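Speaker notes – Folding and storing coated and leather outerwear
Kurniawati Kusuma, Ferville textile care evening, November

Slide 1. Title. Leave up while people sit down. Talk runs 30 minutes, questions after. Wilmer Llanos has the sample hides and passes them along the rows from slide 4.

Slide 2. Scope. Jackets only, home storage only. Wet cleaning was covered by Sotiropoulos in the earlier slot. Refer people to that handout and move on.

Slide 3. Why folding is a problem. Woven cloth recovers from a crease because the yarns shift. A coated fabric has a continuous film over a backing, and the film takes the bend. Leather sits between the two. State the rule once: large radius, low pressure, short time. 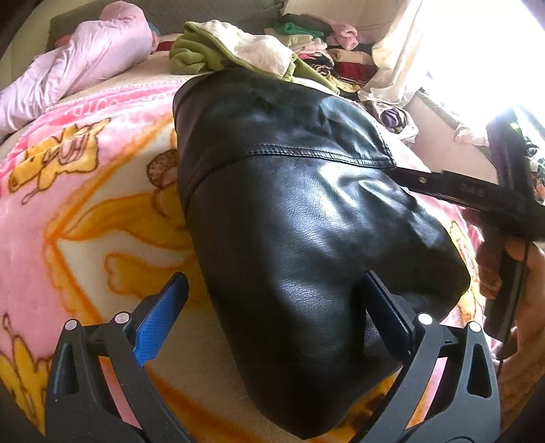
Slide 4. Work surface. A bed does fine at home. Clear belts and anything with a buckle, then lay down something soft before the jacket goes on it. A plush blanket, like the pink one with the cartoon print, cushions the face of the material while the back is being handled. Note the deep fold at lower right and the wrinkled panel above the seam. Both should be opened out by hand before any deliberate fold is made. Pebbled grain hides light creasing, so check with the light coming from the side. Do not try to settle leather versus imitation from a slide; the audience will ask. Answer with the cut edge test on Wilmer's samples.

Slide 5. Order of operations. Zipper closed, snaps open. Collar up. Sleeves laid flat along the body first, then brought across the back one at a time. Fold over a roll of acid-free tissue, never on a bare line. Seams are thicker than the panels on either side and will print through if they are stacked, so offset them by a hand's width. Pause for the diagram.

Slide 6. Sleeves. Most damage in the Vasach trial was at the elbow, with the cuff second. We stored 27 jackets folded and compared them with the same number on hangers. The folded ones without tissue had a permanent line at the elbow. With tissue the line was faint and relaxed after hanging. Give the numbers only if asked – the table is in the printout.

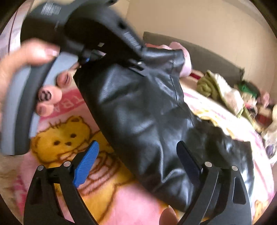
Cuffs get their own tissue, a loose plug about the size of a fist. Do not turn them back for storage. A turned cuff puts the film under tension on the outside of the bend, and the lining is usually cut a little short, which makes it worse.

Slide 7. Containers. Cellodgate boxes come up every year. The medium one takes one jacket, not two. Cotton bag inside, lid not sealed. No plastic film in contact with a coated face: plasticizer moves between the two and the surface goes tacky.

Slide 8. Intervals. Take out, refold on different lines, put back. Twice a year for leather, more often for coated fabric. Write the date on the bag.

Slide 9. Questions. Stop at 8:30 p.m. for the room changeover. Spare printouts are in the folder marked 248.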